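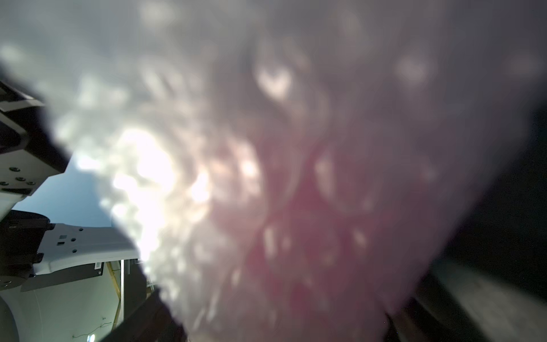 Chapter 4
Parking: who pays, and for what?

I'm going to start this chapter in a car park, and I'm sorry to say we'll be spending most of it there. When I first taught this course I gave parking half a lecture at the end of term, squeezed in after road tolls, and the half lecture always overran. Students who had sat quietly through fuel duty and bus subsidies suddenly had things to say. Everyone has a parking story (mine involves a hospital, a broken ticket machine and a letter I'm still cross about), and nearly everyone has a firm view on what a space ought to cost, usually nothing.

So now it has a chapter of its own. By the end of it you should be able to explain why a free space still costs somebody money, work out what share of a car park is in use at a given hour, and say something sensible when a council asks what would happen if it put the charge up. You'll need the ideas of fixed cost and marginal cost from Chapter 2. If those have gone a bit hazy, go back and read the pages on the empty bus before you carry on.

4.1 A Saturday in Trodberg

Trodberg has one big car park, behind the market hall, with 256 spaces. It costs £3 to stay as long as you like until six in the evening, and the price hasn't moved for years. I went there on a Saturday in October with a clipboard and a flask of tea, meaning to do a quick count for this book and get home for lunch.

At half past nine it was nearly deserted. By eleven there were 29 empty spaces left, most of them on the far side by the recycling bins, and yet the road leading in was solid with cars. I walked down the queue and asked a few drivers what they were waiting for. Most thought the place was full! A couple knew perfectly well there was room at the back but were hoping for something nearer the hall, and one man told me he'd gone round twice already and was going round again because his wife had a bad hip and he wasn't parking by the bins.

That morning has most of this chapter in it. There was room, and there was a queue. The price was the same at half past nine as at eleven, and the same by the bins as by the door. People were paying in money at the machine and then paying again in minutes on the road, and only the first of those payments turned up in the council's accounts.

We'll call the second one search cost. It's the time, fuel and bad temper that go into looking for somewhere to leave the car. Some of it falls on the driver doing the looking and some of it falls on everybody stuck behind, including the bus, whose passengers aren't parking at all. You met this sort of thing in the last chapter under the name of external cost. Hold on to that bus, as it comes back in section 4.5.
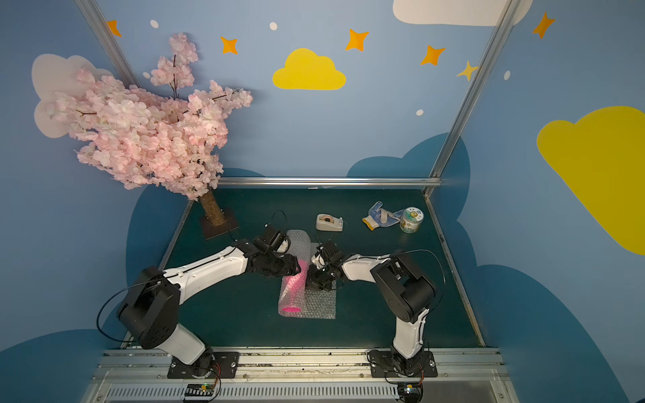
Figure 4.1 Two robot arms with bubble wrap and a bright pink cylindrical object

4.2 Occupancy, and how to measure it

The first thing anyone asks about a car park is how full it gets, and the answer depends a great deal on how you ask. The usual measure is the occupancy rate. You take the number of spaces in use, divide it by the number of spaces you've got, and turn it into a percentage. For Trodberg at eleven o'clock, with 29 of the 256 standing empty, it comes out at just under 89 per cent.

Is that a lot? Well, it sounds comfortable enough, and a hotel manager would be pleased with it. But a driver doesn't see the percentage. A driver sees the row in front of the windscreen, and if that row is full the whole place might as well be. Once occupancy gets high the time it takes to find a space starts climbing steeply, because the few gaps left are scattered about and you have to go past a great many parked cars to come across one. That's why planners tend to talk about a car park as being full for practical purposes some way before the last space goes.

The second measure is turnover, meaning how many different cars use one space over a day. Two car parks can show exactly the same occupancy at noon and be doing completely different jobs. One is packed with commuters who arrived before eight and won't shift till teatime. The other sees a fresh set of shoppers every hour or so. If you run a café next door you care very much which one you've got.

My colleague Lihua Cheng has her second years measure turnover by walking the same row every half hour and noting part of each number plate. It's cheap, and apart from wet feet there's very little to go wrong. She does warn them to walk it in the same direction each time. One group didn't, and spent a long evening trying to work out how a blue van had managed to be in two places.

There's a worked sheet for this at the end of the chapter. Please do it with a real car park if you possibly can. A supermarket will do, but ask at the desk first, as people with clipboards make managers nervous. 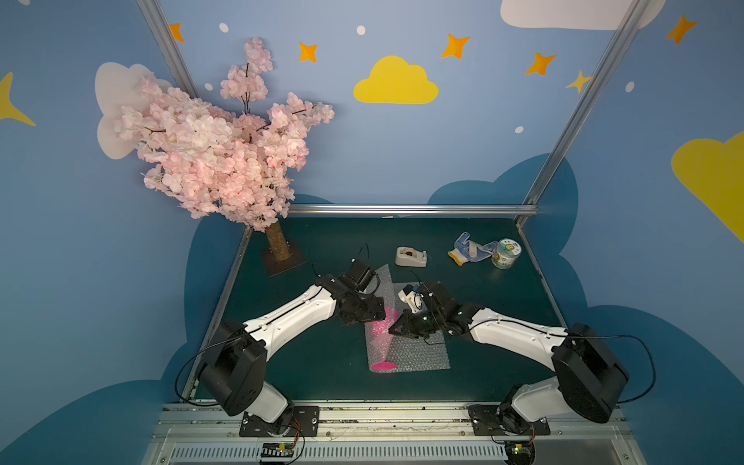 Department of Transport and Town Economics, Bhuiyan College

4.3 The free space that isn't

Now for the argument that starts the most rows in my seminars. Suppose Trodberg scrapped its charge. Parking would be free, and the shopkeepers along Murano Street have been asking for just that for as long as I've known the town.

Free to whom, though? The land behind the market hall has to be drained, lit, swept, gritted and insured. White lines wear off. Somebody has to come out when a lorry takes the corner off a wall. None of those bills go away when the ticket machine does, so they land somewhere else, most likely on council tax, and then they're paid by everybody in the town including the people who walk in or come by bus. At a supermarket the same bills are tucked into the price of the shopping. You pay for a slice of car park with every tin of beans, whether you drove there or not.

And that's before we get to the land itself. In Chapter 2 we said the cost of using something includes whatever you had to give up to use it that way. The ground behind the market hall could hold flats, or a school, or a bigger market. I'm not saying it should! Plenty of towns have built over a car park and regretted it. But the value of the next best use is a real cost, and leaving it out of the sums makes parking look a good deal cheaper than it is.

Students often push back here, and they're right to. A-yeong Na, who took this course when I was still teaching it from photocopies, put the case against me better than I've ever put the case for. Her mother worked night shifts at a care home near Gosport, finished long before the first bus, and had no choice about driving. Put a full price on every space, she said, and you send the bill to the people with the fewest other ways of getting about. I didn't have a good answer that afternoon. I've got half of one now, and you'll find it in section 4.6, where we look at permits, and at who tends to get them.
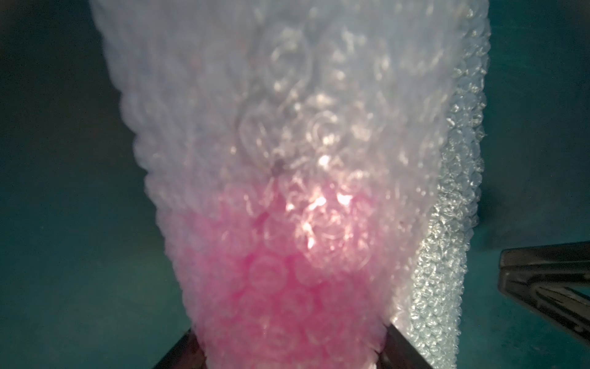 For the moment, keep both points in your head. A space has a cost even when it has no price, and the way we choose to cover that cost will suit some people much better than others. A lot of the shouting at public meetings comes from one side talking only about the first point and the other side talking only about the second.

4.4 What happens when the price goes up?

Let's go back to the queue. Say the council leaves the spaces by the bins at £3 and doubles the charge for the rows nearest the hall. What would you expect?

Some drivers will pay up and be glad of the chance, like the man whose wife had the bad hip. Some will park at the back and grumble. Some will come earlier, or share a lift, or take the bus, or go to the retail park up the road. A few will leave the car on a side street, and the people who live on that street will write to the paper. Each of those is a different response to the same change, and if all you count is the takings at the machine you'll miss most of them.

What we want is a way of saying how strongly drivers respond, taken all together. You've seen it before for petrol, where we called it price elasticity of demand. It works in the same way here, with a couple of awkward differences. The first is that parking is hardly ever wanted for itself. People want the market, or the dentist, and the space is just part of what it takes to get there. So the charge has to be looked at next to the cost of the whole trip, and a rise that looks enormous on the ticket machine can be quite small beside the fuel, the time and the dentist.

The second is that drivers can change how long they stay as well as whether they come. With a flat charge like Trodberg's there's no reason to hurry back. Switch to charging by the hour and you may find the same number of cars turning up and a lot more room for them.

Before you read on, have a go at this. Write down the last place you paid to park, what you paid, and what you would have done if it had cost twice as much. Then ask someone at home the same thing and keep both answers, as we'll be using them to draw our first demand curve.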